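Repair clauses and the pivot screw

The draft household goods standard now open for comment in Osatov runs to 539 paragraphs, and the word "repairable" appears in most of them. It is defined in one. According to paragraph 5, a product is repairable if "a competent person can restore its function using available parts". The rest of the document depends on that sentence, and I think the sentence is too weak to carry it.

Consider the three terms in turn. "Competent person" is borrowed from electrical and lifting regulations, where it has a settled meaning tied to training and liability. No such meaning exists for a kettle or a desk lamp. A retired fitter is competent by any sensible measure and so is a patient teenager with a set of drivers, but the draft gives a manufacturer no way of knowing which of them to design for. Ebere Idahosa raised this in her response to the first round and proposed a plain list of tools in place of the phrase. Her proposal was noted and not adopted.

"Restore its function" is worse. A toaster with a failed timer can be made to toast by wiring round the timer. Function has been restored in the narrow sense and the result should not be left on a worktop. The older Usavville code dealt with this by requiring that the repaired item pass the same safety checks as a new one. That clause has been dropped, apparently to keep the text short.

"Available parts" is the term over which most of the argument has taken place. The draft does not say available to whom, for how long, or at what price. A part that can be bought only by an approved workshop, in packs of several dozen, is available under this wording. So is a part priced at nearly the cost of the whole product. Olanrewaju Iyamu has argued that price cannot be regulated through a technical standard, and on the law he may well be right. A standard can still require that a price be published next to the part number, which would allow buyers to do the comparison themselves.

My main objection concerns fastenings. The draft treats the choice of fastening as a matter for the designer and asks only that it be "documented". In practice the fastening decides whether the other clauses ever come into play. If a casing is glued or welded, the availability of the motor inside it is of no interest to the owner, who will break the casing in getting to it. If it is held by three screws of a common size, most owners will have it open within minutes and many will find that the fault is a loose connector or a blocked filter.

Smaranda Chiriac looked at this in the records of the Tijani repair sessions, which cover 801 items brought in over several years. She sorted them by how the casing was closed and then by outcome. Items closed with ordinary screws were mended far more often than items closed with clips, and clipped items more often than glued ones. The sample is not random. People bring in things they already suspect can be mended, and the sessions turn away large appliances. The order of the three groups is nevertheless hard to explain by selection alone, and it held in every category with enough items to compare.

The counter-argument from industry is that screws cost more to fit, leave holes that admit water, and invite opening by people who should leave well alone. The second point is a real one for bathroom goods and could be met with a seal and a narrow exemption. The first is true and small. The third is an argument against repair as such and does not belong in a document whose stated aim is to encourage it.

Hand tools and simple cutting implements fall under the last part of the draft, where they are given a single page. The working group seems to have assumed that anything without a motor looks after itself. Here too the fastening matters.
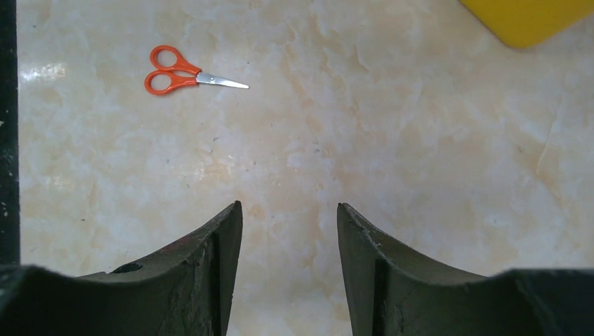 Small scissors with orange plastic handles. The pivot screw sits near the base of the blade.

Two blades that cross at a pivot rely on that joint to keep their edges in contact. When it slackens, paper folds between the blades and the owner concludes that they are blunt. On a pair held by a true screw the cure may be a small turn of a driver. A rivet has to be peened or drilled out, and few households will attempt either. The draft permits both types and does not require the packaging to say which has been used. Young-sook Wang has suggested a one-line marking for this, modelled on the care labels in clothing, and I can see no technical reason to refuse it.

I would therefore ask for these changes before the text goes to a vote in March. Paragraph 5 should name the tools assumed and restore the Usavville safety clause. Fastenings should have a section of their own – with screws as the default and exemptions listed by product type. Part prices should be published. The page on hand tools should include the marking for adjustable pivots.

Hadiza Danladi, who edited the Selum guidance, has pointed out that each of these adds length, and that long standards go unread by the small firms most affected. I accept the concern. There are some 40 paragraphs on the layout of the conformity certificate, including its margins, and space could be found there.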